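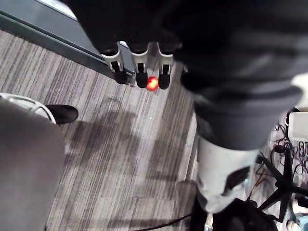 Small red-orange ball above a striped carpet, with shoes to either side

A striped carpet is a floor covering whose pattern consists of long parallel bands, usually in two or more shades of a related color. It is found in offices, classrooms, hotel corridors and homes. Gray, beige and off-white are common choices for shared interiors, where the mix of light and middle tones makes lint and light soil less noticeable than on a plain carpet.

Construction

Stripes may be woven into the carpet, tufted with yarns dyed beforehand, or printed on a pale pile after tufting. Woven stripes run the full length of the roll and keep their edges as the pile wears. Printed stripes are cheaper to produce but can lose sharpness in areas of heavy traffic. Both broadloom and tile formats are sold. Tiles laid in the same direction give continuous bands, while tiles turned by a quarter produce a checkered effect.

The Skongate mill began weaving striped broadloom on 12 looms and by its peak employed 580 people. Its best-known pattern, Felillow, was drawn by the designer Marama Rakena and combined nine shades of gray and cream in bands of unequal width. Production of Felillow ended after 38 years.

Installation

Bands are normally laid parallel to the longest wall. Because the eye follows a stripe easily, small errors at a seam are more visible than on a plain carpet, and installers generally align the work to a chalk line. In his trade manual, Justinas Uibo recommends dry-fitting all lengths before adhesive is applied.

Use and care

Low-pile striped carpet is widely used in rooms where people sit or play on the floor. Short, dense pile lets a small ball roll with little resistance and does not hide it from view. Vacuuming along the stripes is the usual practice, with a second pass across them for embedded grit.

See also: Broadloom; Carpet tile; Stair runner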